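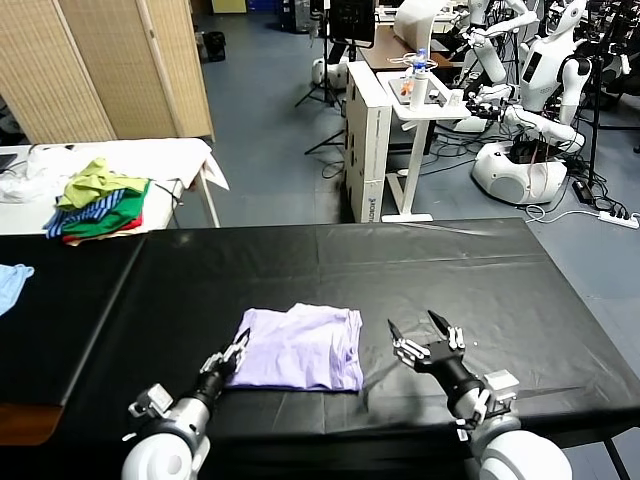 Wendley 叠衣笔记（自述文件）

先打个招呼：这份说明是我一个人写的，口气比较随便，大家凑合着看。Wendley 是一套关于叠衣服的图文资料，主角就是日常穿的T恤、条纹衫这类东西，没有礼服，也没有羽绒服（羽绒服我叠不好，等哪天学会了再说）。

里面有什么

目前一共706条记录，每条对应一件衣服叠完或者叠到一半的样子，外加一小段文字备注。其中420条是短袖T恤，87条是条纹的，各种宽窄都算，和T恤那一类有重叠，所以别拿几个数字去相加，加不出总数的！剩下的比较杂，背心、薄毛衣、睡衣都有。

文件夹按衣服种类分，种类下面再按颜色分。颜色名我纠结了很久。浅紫色那件T恤，我写的是“淡紫”，Babita Tomar 坚持叫“薰衣草色”，最后表格里两个都留了，搜哪个都能搜到。黄绿色也是同样的处理，有人会归到绿色里去，所以我在备注栏加了一个“近似色”。

桌子和台面

叠衣服用的桌子铺了一层亮面的黑色塑料布，浅色衣服放上去边缘特别清楚，我很喜欢。缺点是布上有折痕，一条一条的，看照片时别把它当成衣服的褶子。深色衣服在这块布上就不太好认了，藏青色尤其麻烦，碰到拿不准的我都标了“边界不清”。

旁边还有一张铺白布的桌子，叠好的就往上摞。像这次，最上面是黄绿色的，下面压着藏青和浅蓝相间的条纹，再往下是绿色，红色垫底。摞的顺序没有讲究，请不要从里面找规律，Rawiri Mahuika 找过，还画了张图，白忙一场。

怎么算“叠好”

我的标准很宽：大致是个长方形，袖子收进去了，拿起来不会散，就算叠好。边上有点软褶没关系，棉的东西本来就这样。字段里的“状态”有三种写法：叠好、半成、未叠。只露出一角、看不全的衣服，状态一律空着，请别自己补。

备注栏用的是大白话，比如“右边有点鼓”“领口朝下”。Leilani Begay 帮我统一过一遍左右，现在都以看照片的人为准。五月之前的旧版本里，有些是以穿衣服的人为准的，如果你手上还有旧表，建议整个换掉，对着改太累了。

已知的毛病

有70条的颜色和文件夹名对不上，多半是浅蓝和灰互相串了。我改了一部分，改到后来眼睛也花了，看什么都是灰的。
皱成一团的白色织物，有时分不清是衣服还是布，统一归在“其他白色”。
尺码一栏基本是空的，别指望它。

怎么用

随便用，写教程、做练习、给家里人看怎么收衣柜都行。转载的话带上 Wendley 这个名字就好。要是发现哪件标错了，把编号和你觉得对的写法发给我，一次攒几条一起发最省事。Thaddeus Pettigrew 上回寄来满满两页纸的更正，手写的，我一条条敲进去了，谢谢他，也请后来的朋友尽量打字！

最近更新：2025年12月23日。改了条纹类的命名，新加了几件睡衣。毛衣那个文件夹还在整理，里面的编号可能会变，先别引用。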